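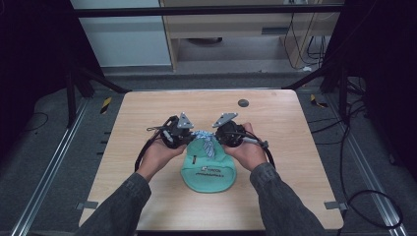 Week 6 of Fault Finding in Automated Systems is given over to a single bad connection, and I make no apology for spending a whole session on it, as it cost the Sarnitz teaching lab most of February and I'd like you to have the benefit of our trouble without the trouble. The fault lived in a cable. With hand-held grippers the person does the work and the machine learns from the record of it, so every reading has to travel down a wire that is being waved about all day long. Look at the gripper in the right hand and you'll find a silver-and-black connector on its outer side, with the cable running out to the right and then curving down. Now think about what that curve does each time a wrist turns. Keep it in mind as you read, and please do bring questions on Thursday, even the ones you think are silly (they are very often the ones I end up putting in next year's notes).

What we saw first

The trouble showed up a long way from its cause, as trouble generally does. We had trained our two-armed bench robot, Clulia, on a set of 79 recordings of people handling soft things: caps, straps, bits of folded cloth. On its first run at reduced speed it picked up a strap with both grippers, which pleased us all no end, and then it moved the arms apart without opening either one. The strap went tight. The arms kept pulling. The person at the bench pressed the stop button and the arms halted with the strap still stretched between them.

No one was hurt, and the strap was worth very little. But I'd ask you to picture the same motion with a sleeve caught in one of the grippers, and then you'll see why we wrote it up as a safety matter and locked the bench until we understood it.

Where we looked, and in what order

I'm a little embarrassed by this part, but it's the most useful part, so in it goes. We began with the robot. We checked the force limit and found it set for stiff parts, far too high for anything near a person's hands. That was a real fault and we fixed it, and for a day or so we were quite happy to believe it was the whole story. It couldn't be, of course. A force limit decides how hard an arm may pull before it gives up. It doesn't explain why the arm wanted to pull in the first place.

Then we spent far too long on the training settings. I'll spare you that.

Only after all this did someone open the raw recordings in Ovia, our logging program, and plot the gripper opening against time. The readings come in at 100 a second, and a healthy trace is never perfectly still — even when you hold a gripper as steady as you can, the last digit flickers. In one recording the right gripper gave exactly the same number 2506 times in a row. That is about 25 seconds of a hand apparently turned to stone, while the position readings showed it moving all over the table.

What was going on

A pin in the connector was losing contact when the cable bent past a certain point. When the reading dropped out, Ovia filled the gap with the last good value and said nothing about it. Somebody had chosen that behavior years ago to keep the plots tidy, and I can see the appeal. The result was that a gripper which was open in the person's hand stayed closed in the file, and Clulia learned, quite faithfully, that one moves away with the gripper shut.

So there were two faults in the chain that made the bad data, a mechanical one and a software one, and a third on the robot that let the bad data turn into a hard pull. You should be able to draw this chain from memory. Please put the force limit in its proper place on it, which is near the end.

What we changed

The cable is now clamped to the gripper body a short way behind the connector, with a loose loop after the clamp, so the bending happens in the loop. Missing readings are stored as missing. Ovia sounds a tone when it loses a gripper, and I'm told it is an unpleasant tone, which suits me fine. The force limit is set for each task and read aloud before the bench is unlocked. We also bought spare leads from Matlala, and the old one hangs by the door with a red tag on it.

To do before Thursday

Plot the trace from recording file B and mark every stretch where the value doesn't change at all. Some are dropouts and some are a gripper closed against its hard stop, and telling them apart takes a bit of thought, so leave yourself an evening. Then take the old lead from its hook, put a meter across it, and bend it slowly near the plug end. Write down the angle at which the reading goes. Hang it back up with the tag on, please.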